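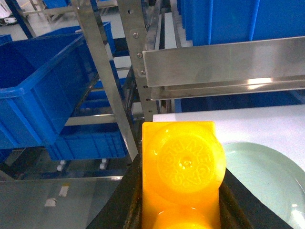
10 March 2019

I spent most of this week sorting the back room, and the part that took longest was the kitchen stuff. I don't mean the real kitchen. I mean the play kitchen things we lend out to families: plates, cups, pans, plastic food, and a lot of small pieces that belong to sets I can no longer name.

We started lending toys when Quang Bạch gave us what was left from his shop. Back then it all fit in two suitcases. Now there are 400 pieces on my list, and that is after I took out the cracked ones.

The old system was by set. Every set had its own bag with a label, and when a bag came back you checked it against the label. It worked until people started borrowing two bags at a time. The kids mixed them, the parents split them up again as well as they could, and I would find a Wernance saucer in with the Tarnar pans. I put up with that for a year.

So now I sort by what a thing is. Plates go with plates. Anything a child would call food goes with food. Yellow pieces were the hardest, because yellow seems to be the color for everything from cheese to parts of a stove. If I can't tell what a piece is for, it goes in a blue bin marked "other" and I look through it again at the end of the month. The blue bins are sturdy and they wipe clean, so I have stopped using bags for storage. Bags are only for carrying things home.

Washing is still the same. Warm water, a little dish soap, a soft brush for raised letters and the rims of plates, then a towel. I leave things out for 20 minutes before they go back in a bin. I used to skip that and the bottom layer always smelled a bit musty. Shiny plastic shows scratches, so no scouring pads. I learned that on a teapot.

Ottavio Greco asked if I would keep the paper cards or move to a spreadsheet. I'm keeping the cards for now. I write the kind of piece, the color, and any lettering I can make out. Some of the lettering is so worn or so small that I just write "letters, can't read" and move on.

Still to do: the tea sets, the box of wheels, and the wooden fruit from Wakero, which needs its own bin because it can't be soaked. I also want to put a strip of tape with the name on the front of each bin. I'd like to have all of that finished before we open for lending again in April. If you have a bag from us at home, please bring it back before then, even if pieces are missing.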